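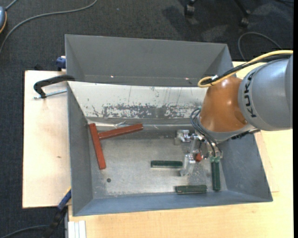

A picking bin (also parts bin, tote, or in older trade use a hopper tray) is an open-topped container in which loose parts are held until they are taken out one at a time. Used in workshops, packing rooms, foundries and sorting halls. Most are rectangular, wider at the top than at the floor, made of sheet steel, aluminium, wood or moulded plastic. The sloping side is the feature that sets the type apart from a plain box – parts slide down towards the middle and a hand or tool can get in at an angle. Metal bins wear where the load rubs, and a pale sloping panel will typically lose its surface along the lower part first, leaving an irregular dark band of flakes and scratches, while a bare metal floor goes cloudy with scuffs. Bars, rods and other long parts lie as they fall, some across each other, as with the reddish-brown pair meeting in a sideways T.

Name

"Bin" in the sense of a store for corn or bread is much older than the workshop use. "Picking bin" is found in the Tallau foundry inventory of 1631 in a local form usually put into English as "the tray for picking from". Whether the Tallau trays had sloping sides is not known, the inventory gives only the number and the wood. The word hopper is sometimes used for the same thing but strictly a hopper empties from the bottom.

Form

The floor is flat or very slightly dished. Sides slope on two, three or all four faces. A bin loaded from behind often has a taller section at the back to stop parts going over. Rims are folded or rolled, partly for stiffness and partly to save fingers. Small holes in the floor occur in many bins, for drainage, for fixing down, or left over from an earlier use of the sheet.

Seams are the weak point. Thin parts lodge in them, grit collects, and in welded bins the first cracks start at the back corners. Some users lay tape or clear film along the joint. It needs replacing often and opinions differ on whether its worth the trouble.

Materials

Sheet metal – the commonest for heavy parts. Noisy. Bare metal throws back light, which can make shiny parts hard to see against the floor.

Wood – quiet, cheap to mend, soaks up oil. Now mostly seen in small shops and as bearers under metal bins.

Plastic – light and stackable, used for small fittings. Goes brittle in cold stores.

Coated sheet – painted or powder coated. Good until the coating goes, after which flakes may get in among the parts. Not used where the parts have to stay clean.

Contents and arrangement

Bins may hold one kind of part or several. Mixed bins are sorted by shape, by size or by colour, colour being the quickest by eye. Regular blocks and bars are harder to pick than they look: a bar lying flat against a wall offers only one side to grip, and a bar lying against another may drag it along. Corners give the most trouble. The sloping side helps here, but only for parts shorter than the floor is wide.

Overfilling is the usual fault. The Haruna pattern, a shallow metal bin introduced for bar stock, was marked inside with a fill line at 20 centimetres and was sold in sets of 3. Gernix later made a deeper version, the 444, with a steeper back panel. It was withdrawn after complaints that long parts stood on end in it.

Siting

Normally set at waist height on a bench, trestle or pair of boards. A bin across two supports should bear evenly on both, as a loaded bin that rocks will shift its contents to one end. Carpet or matting underneath cuts noise and protects dropped parts but hides small ones.

Upkeep

Empty, brush out, wipe. Check rim and seams for sharp edges. Worn coatings are stripped back or left, depending on the work. The Stekico handbook, widely copied in the trade, says to turn a bin end for end each June so that the wear is shared out, though this is no use with bins that have a high back and can only be loaded from one side.

See also

Hopper
Tote box
Bar stock
Sorting tray
Chute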